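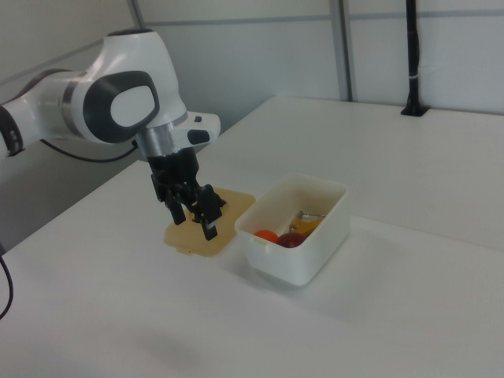 Is gözlükçü one word or three stuck together?

One word, built up in layers. Göz is eye, gözlük is glasses, gözlükçü is the person who sells you the glasses. Put another -lük on and you get gözlükçülük, the optician's trade.

Wrote that on the inside cover so I stop looking it up. Third time this month.

August, hot, windows open, got up early to do cards before work. Gelura says 150 due. It was 90 last night so no idea what it's doing, I think it punishes you for a missed day. Did most of them. Left the verbs. Total seen now 3125, which sounds grand until you notice how many are just numbers and fruit.

Four vowels for the little endings. That's what I'm on. ı i u ü. The last vowel in the word picks which one. Ev, evlik. Göz, gözlük. Tuz, tuzluk (salt, salt cellar). Kitap, kitaplık (book, bookcase). I can do it on paper, slowly, moving my lips. Out loud I go for i every single time and hope.

And then plural only has two, -ler and -lar, so just as my mouth is set up for four it has to go back to two. Evler, gözler, kitaplar, tuzlar. Easier really. But I said gözlör in class and the whole back row went quiet, kind of them.

Class was the Pramcombe one, upstairs, the room with the bad clock. More than half of us hadn't done the homework. Page of -ci words from the Ertürk book, the green one not the blue one. The blue one has the answers, wish I'd bought the blue one.

Çay, çaycı — tea, tea seller.
Süt, sütçü — milk, milkman.
Balık, balıkçı — fish, fisherman or fishmonger, both.
Yol, yolcu — road, passenger. Like this one best.
Yalan, yalancı — lie, liar. So a liar is a lie seller, more or less. Wrote this one on my hand.

The c goes to ç after a hard sound. Süt ends in t so sütçü. Balık ends in k. Had that wrong on all the k ones and had to go back and put little tails on everything in biro, looks a mess.

Asked if you can put -ci on anything. Got told no, mostly yes, depends. Kahveci is fine, coffee person. I tried one for someone who sells umbrellas, şemsiyeci, and that was allowed! Felt clever all the way down the stairs.

Stopped at Sernetti after for a coffee and did the i with no dot. Still can't hear it reliably. It's a bit like the end of "sofa" but further back, or that's what I've put in my notes, and my notes also say "like being punched gently" which I don't remeber writing. Said kız, kızı, ışık under my breath. Man at the next table moved his chair. Işık is light. Two undotted ones in one small word and a ş in the middle.

Home late, ate toast, 3 more cards wrong on the bus before that, all of them göz ones. Göz also turns up as a drawer or a compartment, apparently?? Check this. Have put a question mark by it on the card.

Tomorrow — verbs, properly. Do the present tense page before the phone goes on. Take the green book back out of the car. Ask about kitap turning into kitabı, why the p goes soft, and why it doesn't in kitaplık. Think it's the vowel coming after. Write it out ten times either way.

Battery on 4 percent. Bed.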